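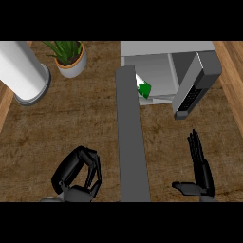 20 May 2019
By the workshop newsletter desk

Urkholm: progress on the two-handed build

The two-handed robot project, which its builders call Urkholm, has moved from the bench at the back of the workshop into simulation for most of this spring. The arms are bolted down and wired, but the hands are being worked out on the computer first. A finger that jams in software costs a restart. A finger that jams on the bench costs a tendon and an evening.

The simulated room is a plain one. It has a brown floor, a white shelving unit, a potted plant and a gray appliance that looks like a microwave. The view is from above, looking down past both hands. The models came from a free object pack and were scaled by eye, so the sizes are not to be trusted. Anyone who has better measured models of ordinary household things is welcome to drop them in the shared folder under "props."

Work in April was mostly on the fingers. Each hand now takes its own commands, so the left can be curled while the right is held open with the thumb out. Before that, both hands were fed from one list of joint angles and any change to one side showed up on the other. The fix was to split the list and give every joint a name with the side in front of it. It took two evenings, most of it spent finding old names in the startup files.

The control program is called Skallivex. It reads a pose file, checks each joint against its limits and moves the hand there at a fixed speed. It does not plan a path, and it does not know about the other hand. Keep that in mind if you write a pose where the hands cross. There are about 200 poses in the folder now, many of them near copies of each other, and a cleanup is due. Please do not delete anything with "ref" in the name.

Still to do:

Thumb limits. The thumb can be told to go farther in simulation than the printed joint will allow. The numbers need to be taken again from the real part with a protractor and typed in.

Contact. Fingers sometimes sink into the shelf when pushed against it. A smaller time step helps but slows everything down on the workshop computer, and the setting has been left where it was.

Wrist cables. The bundle on the right arm rubs at full turn. Spiral wrap from Ciria has been ordered. Until it is fitted, run the real right wrist at half range only.

Power. The Kovačević supply on the bench is rated for one arm under load. Do not run both arms from it. A second supply is on the parts list for next month.

The simulation files are on the workshop computer in the folder "urkholm_sim," with a text file that gives the startup order. Open the room first, then Skallivex, then load a pose. If the hands do not appear, close both programs and start again in that order. Changes to the room should be saved under a new name.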